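Linen Services > Resident Handbook > Section 4: Folding and Returning Small Garments

August
Prepared by Ilze Liepiņa, Druvetti Residence Laundry

Contents Previous Next Print

4.1 Purpose of This Section

This section sets out how washed personal garments are to be folded and returned at Druvetti Residence. It applies to T-shirts, elastic-waist shorts, socks and other small items. Trousers, dresses and bed linen are covered in Section 5. Staff who are new to the laundry should read Section 3 (Drying) before starting work at the folding table.

4.2 Setting Up the Folding Table

1. Wipe the tabletop with a damp cloth and dry it fully. Check the seam, where lint tends to collect.

2. Move anything that must stay on the table to the back edge, against the wall. The front half of the table is the working area.

3. Bring over the garments of one resident only. Do not combine two residents' loads, even when both loads are small.

4. Check that the name tape on each garment matches the bag. Items without a tape go in the tray marked 872 and are entered in the register the same day.

Note: The working area needs to be clear to a depth of 800 mm. If the table in your room is narrower, fold one garment at a time and set it aside before starting the next.

Caution: Do not place drinks on the folding table while garments are out.

4.3 Folding a T-Shirt

1. Lay the shirt face down with the collar toward the back of the table. Smooth it from the collar to the hem.

2. Fold one side in toward the middle, and lay the sleeve flat along the fold. Repeat on the other side.

3. Bring the hem up to the collar and press lightly with the flat of the hand.

4. Turn the shirt over so that the front of the collar faces up. Printed shirts are returned with the print showing, where the size of the fold allows.

Caution: Do not iron over printed lettering. Shirts that need pressing are turned inside out first and sent to Pentti Koskela at the pressing station.

4.4 Folding Elastic-Waist Shorts

Elastic-waist shorts do not lie flat without help. The waistband draws the fabric into pleats, and the legs tend to roll at the opening. The hem should be straightened before any fold is made.

1. Shake the shorts out once and lay them on the table with the waistband to one side.

2. Open out any leg hem that has turned over on itself.

3. Take the two corners of a hem and draw them apart until the edge is straight. Pull evenly and stop as soon as the edge lies level.

4. Smooth the body of the shorts from the hem toward the waistband. Leave the gathers in the elastic as they are.

5. Place one leg over the other, matching the hems.

6. Fold the hems up to the waistband. For larger sizes, fold once more.

Caution: Do not stretch the waistband to remove the pleats. Repeated stretching weakens the elastic, and the repair is charged to the laundry under code 874.

Note: If the shorts have a drawstring, tie it in a loose bow and tuck it inside before step 5.

4.5 Socks

1. Set each sock flat at the side of the table until its partner is found.

2. Lay the pair together, toe to toe, and fold the pair in half. Do not turn one cuff over the other.

3. A sock with no partner is kept for the resident's next two loads. After that, ask Joonas Kallio to check the lint trays and the drum of the dryer.

Shorts and other small items at the folding table

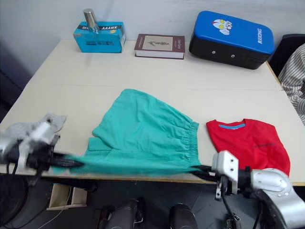
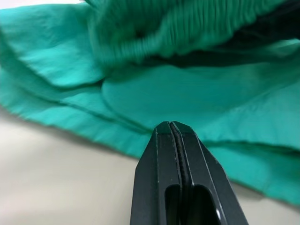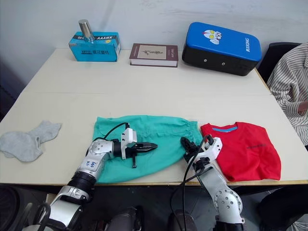
4.6 Stacking and Return

1. Build the stack with the heaviest garment at the bottom. T-shirts go above shorts, and socks go on top.

2. Place the stack in the resident's bag with the folded edges facing the opening.

3. Sign the slip, write the time of day, and attach the slip to the handle of the bag.

4. Deliver bags before 4 p.m. Bags that are ready later are held on the shelf overnight and delivered with the next morning's round.

Residents who wish to have garments folded in another manner may complete a Wolerska card, available at the front desk. The card is kept with the resident's bag and takes precedence over the steps in this section. Questions about a card should be directed to Felicja Grabowska at the front desk.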